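4. Labeling Rules for Placement Episodes

4.1 Scope

The rules in this section apply to every episode in which an object is put into, or taken out of, an open container on a tabletop. They were drafted at the Hurkdale site after the first round of review, in which two annotators working from the same guide often disagreed on the final state of an object. The version given here is the one in force on 1/7/20. Earlier versions are not compatible with it, and episodes labeled under them were labeled again before any of the results in Section 6 were computed.

The full set holds 2,253 episodes. Of these, 87 were set aside under Rule 3 and are not used for training or for testing. They remain in the archive with their original labels so that other groups can check our decisions.

4.2 Rules

Rule 1. The state of the object is labeled separately from the state of the gripper. An object may be "in container" while it is still held. The annotator records both values and does not infer one from the other.

Rule 2. An object is "in container" when any part of it lies below the plane of the rim and inside the rim. It does not have to lie flat, and it does not have to be fully below the rim. Long objects are the usual source of error. In the first review, one annotator labeled a piece of fruit standing on end as "on edge," a term the guide did not define, and the other labeled it "in container." The term "on edge" has been removed.

Rule 3. If the contact between the object and the container cannot be seen in any view, the contact field is set to "unknown." The annotator must not fill the field from the robot log. Episodes in which the field is "unknown" from start to end are set aside.

Rule 4. Blur on part of an object is not by itself evidence that the object is moving. Motion is labeled only when the position of the object changes across at least eight consecutive frames.

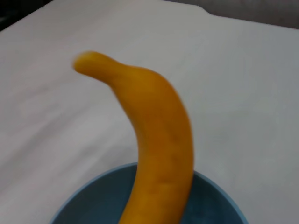

Rules 2 and 3 are often needed together. With a wrist camera, the lower end of a tall object and the floor of the bowl are commonly out of view while the rim is still in view. The correct labels in such a case are "in container" for the object and "unknown" for floor contact, unless a second view shows the floor. A label of "resting" is not allowed on the wrist view alone, even when the object leans against the inside wall.

The surface marks of natural objects are not labeled. Peel color and spotting change over a working week, and an early attempt to track them added labeling time without any gain in agreement. Object identity is carried by the item list kept at the station - one line per object, with the date it was put into use.

4.3 Review procedure

Each episode is labeled by one annotator and checked by a second who has not seen the first set of labels. For the present set the annotators were Iara Paredes and Thiện Mạc. Cases of disagreement went to Joaquín Orellana, whose decision was final and was entered with the number of the rule applied. A decision that could not be tied to a rule was returned to the authors, and the rule text was changed before labeling resumed.

Review was done in batches of 40 episodes. A batch was closed only when every field had a value, with "unknown" counted as a value. Open batches could not be exported. This last restriction was added in February, when a partly reviewed batch was copied to the Clivberg site and used in a training run that later had to be discarded.

4.4 Limits

The rules assume a rigid container with a visible rim. Bags, nets and soft trays are outside their scope, as are containers with lids. Stacked containers are covered only if the rims can be told apart in at least one view - otherwise the episode falls under Rule 3.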